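Revised Tue 29 January. Applies to laminate, melamine and varnished wood. Oiled wood is covered on its own sheet.

## Leveling and joining work tables

Two tables of the same model seldom stand at the same height. Feet wear, floors slope, and tops sag over a long span. A step of one millimeter at the joint will catch a sheet of paper, a ruler or a rolling pin.

**Check the floor first.** Lay a straight board across the spot where the joint will fall and set a level on it. Mark the low side with tape. Put the heavier table there.

**Set the feet.** Turn all four leveling feet fully in, then raise the lowest corner until the bubble centers along the length. Repeat across the width. Tighten the lock nuts last, holding the foot still with a second wrench. On tables without adjustable feet, use hard plastic shims. Folded cardboard compresses within days.

**Match the tops.** Push the tables together and run a fingernail over the joint in both directions. Adjust the second table only. Once the first one is level, leave it alone.

**Clamp, then fasten.** Use two bar clamps from below, with scrap wood under the jaws. Mending plates go on the underside, 4 inches in from each end. Check screw length against the thickness of the top before drilling. A Granum plate comes with screws that are too long for most thin tops, and Elisa Marras keeps a jar of shorter ones on the shelf over the sink.

**Clean the joint.** Crumbs and grit hold the edges apart. Before closing the gap, vacuum both edges and wipe them with a damp cloth. Let them dry. For old glue, use a plastic scraper held nearly flat. 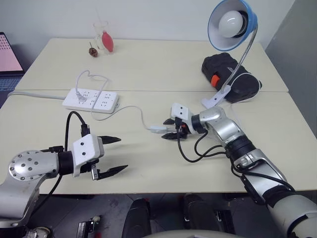 **Should the gap between two tables be filled with caulk?**

Leave it unfilled if the tables will be moved again within the year. For a fixed pair, run a thin bead of clear silicone, smooth it with a wet finger and keep the top out of use overnight.

**Recheck.** Tables shift with use. Test the joint again after a week, and once more in August, when humid air swells wood tops. Retighten the lock nuts at the same time. If one corner keeps dropping, look for a stripped thread in the foot insert and replace the insert.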